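Re: [Zendale] Storing small jewellery in card boxes
From: Jolien Verbruggen
Date: 2018-09-26 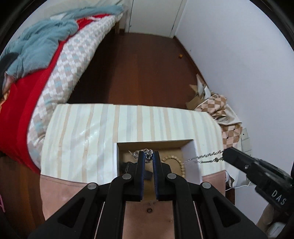

Kristof, chains and bead pieces should not share one open compartment. A fine link catches on anything with an edge, and once two pieces have knotted you lose more time than the box ever saved. In mine there is a silver chain running out over the rim, a small tangle of silver with a dark charm at the bottom, and a loop of light wooden beads lying on the bare cardboard. The bead bracelet can stay as it is. The chain needs its own place.

Kristof Maes wrote:
> I am lining the Vikwood box with felt, 3 mm, glued on
> the floor only. Is it worth doing the sides as well?
> Also, do you close the clasps before putting chains away?

Sides: no. Felt on the sides makes the opening tighter and the glue lifts at the corners. Line the floor, then fit card dividers 6 cm high — scored and folded, no glue. The Vanhove offcuts are stiff enough.

Clasps: always closed. An open clasp is what starts most knots. For anything longer than a bracelet I cut two notches in a strip of card and hang the chain through them with the clasp at the top.

To undo an existing tangle, lay it on a flat cloth and work from the middle with two pins. Do not pull the ends.

Jolien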